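Opinion
June
By Tainá Fagundes

Print this page | E-mail this article to a friend

Let people be clumsy when they teach the robots

I spent most of a Friday learning to teach a robot, and by lunchtime I'd been told off four times for hesitating. Fair enough, I do hesitate! I hesitate when I park, I hesitate when I pour gravy, and put me in charge of a pair of mechanical arms with a controller in each hand and I will hover over a test tube like a woman choosing a melon.

The place was Planside, which runs training days for people who want paid work doing this sort of thing (it's a job now, my nephew thinks it's the best job in the world and he may be right). You move your hands, the arms on the screen move theirs, and everything you do is saved so that a computer can later have a go at copying it. Each saved attempt is called a demonstration. The firm wanted 4,000 of them for one set of lab bench jobs, and the way they had divided it up, my little group was down for 288.

What I kept being told was to be smooth. Go straight there, close the fingers, lift, put it down, stop. If you wobbled you were to press the button and bin it. If you missed and went back for a second try, bin it. Marlene Pimentel, who was running our session and was very patient with me, had a tick sheet with "clean" and "not clean" on it, and I filled the second column for her nicely.

Now I understand why they want it this way. If you show a learner ten different ways of doing a thing, it may end up with some muddle of all ten, and a muddle of ten good routes can go straight into the side of the rack. I also understand that someone is paying by the hour. But I came home grumbling and I've been grumbling since, and I think they are throwing out the best bits.

Think about how you learnt to do anything with your hands. My grandmother taught me to turn out a cake, and what I remember is the one that stuck. She ran a knife round it, swore, tapped the bottom, waited, tapped it again. If she'd only ever let me watch the ones that dropped out perfectly I'd have been helpless the first time mine didn't, and mine didn't for years.

A robot that has only seen perfect goes is in the same fix, only worse, for it can't ring its gran. It drifts a bit to one side, as everything does, and now it's somewhere no teacher ever took it. What's it meant to do there? It has never once seen anybody come back from a small mistake, all those comings-back having gone in the bin at half past ten with my name on them.

I put this to Adesuwa Garba, who was on the next set of controllers and has been doing the work far longer than I have, and she laughed and said she slips them in. Just a small overshoot, a little correction, nothing that would get her marked down. She reckons the good teachers all do it. At her last place, Jasatik, they asked for it outright: every operator did a share of goes that started badly on purpose, with the gripper too far over or the wrist turned the wrong way, and you had to rescue it. She thought those were harder to do and much more interesting, and I can well believe both.

The other thing people will say is that it's all in simulation anyway, so who cares how the human does it, you can run the thing a million times overnight. We were working in a made-up lab ourselves, and I was surprised how quickly I took it seriously.
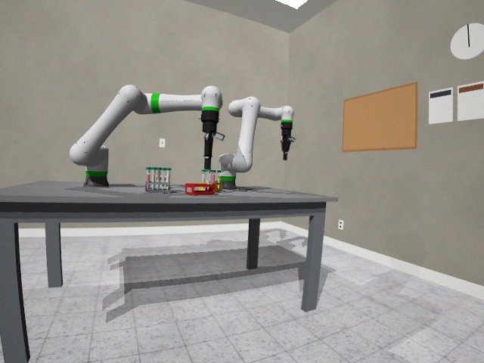 I still leaned sideways in my chair to look round things, as if that would help. And I still held my breath on every lift, though the worst I could do was make a mess that would vanish with a reset. So no, I don't think the pretend part lets us off. If anything it's the argument for my side. Where better to be clumsy? A fumble in there costs you a few seconds and a bit of pride. In a real lab it costs you whatever was in the tube, and possibly your lunch hour with a mop.

I'll admit there's a limit. By the end of the day I was tired and my goes were plain bad, slow and cross and pointless, and I wouldn't wish those on any machine. A mistake that gets put right is worth keeping. A mistake that just lies there probably isn't, though I'd want it labelled and put on a shelf somewhere before I'd want it wiped. Marlene's sheet could do with a third column, that's really all I'm asking for. Clean, not clean, and "got there in the end".

It would be kinder on the people as well. Jucélia Leite, in the seat behind me, had done almost 100 goes by mid-afternoon and scrapped a good many of them, and every scrapped one was work she'd sat there and done. Being paid by the kept attempt makes you timid. You stop reaching for the awkward tube at the back and take the easy one again, and then the machine learns that everything in life is at the front.

I've written to Planside to say all this, at greater length, poor things. They've asked me back in a fortnight for the pouring exercises, so either they haven't read it yet or they're short of staff.

Contact the opinion desk | Copyright Branonska | Back to top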